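Cable storage

Cable storage is the sorting, bundling and keeping of loose electrical and data cables that are not in use. It is practiced in homes, offices, schools and workshops, and covers everything from a single drawer of phone chargers to shelves of labeled bins. It is usually treated apart from cable management, a term most often kept for cables that are plugged in and running behind desks or along walls.

History

Household cable storage was a small matter until personal electronics became common. By 2000 many homes had a box of leads left over from printers, telephones and stereo equipment. Changes in connector types added to the problem, as cables often outlasted the devices they came with.

In Grarnville, a lending workshop run by Hjørdis Myklebust began keeping a record of donated cables in November of its first year. When the record was closed it listed 2405 items, of which 200 had no known matching device. The workshop's sorting sheet, drawn up by Leobardo Cortés, divided cables first by color and then by connector, and was later copied by several local schools.

Bundling

A cable is normally bundled before it is put away. The main methods are:

Loop. The cable is folded back and forth into a long, narrow bundle and tied near the middle. This suits short, thin cables and lets them lie flat.

Coil. The cable is wound in circles of even size. Thicker cables are usually coiled, as tight folds can damage the wires inside.

Over-under coil. Every second turn is reversed so that the cable does not twist when it is pulled out. The method comes from stage and sound work.

Ties may be hook-and-loop strips, twist ties, rubber bands or string. Rubber bands dry out with age and can stick to the outer jacket. Winding a cable tightly around a power adapter puts strain on the point where the two meet.

Containers

Open trays are used for sorting and for cables that are needed often. Closed boxes keep out dust but hide what is inside, and are generally labeled. Other containers include zippered bags, jars, cardboard tubes, hanging shoe organizers and divided drawers. The Herov system uses shallow trays in 13 sizes that fit a standard drawer, while Grernix racks hold cables on pegs.

Trays of different colors are a common way to separate groups without labels. A bare stretch of tabletop is often kept next to the trays for cables that have not yet been placed.
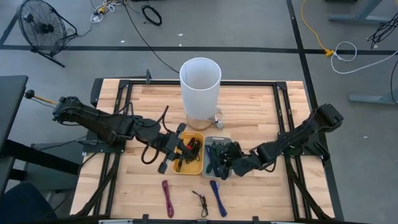 Bundled cables in yellow and gray trays, with others laid out on a wooden tabletop.

Sorting

Cables may be sorted by connector, length, color or use. Sorting by connector is the most common in offices. Sorting by color is quicker but says little about what a cable does, and works best for small collections.

Cables with cracked jackets, bent pins or exposed wire are removed during sorting. Many towns accept them with other electronic waste.

See also

Cable management
Cable tie
Drawer organizer
Electronic waste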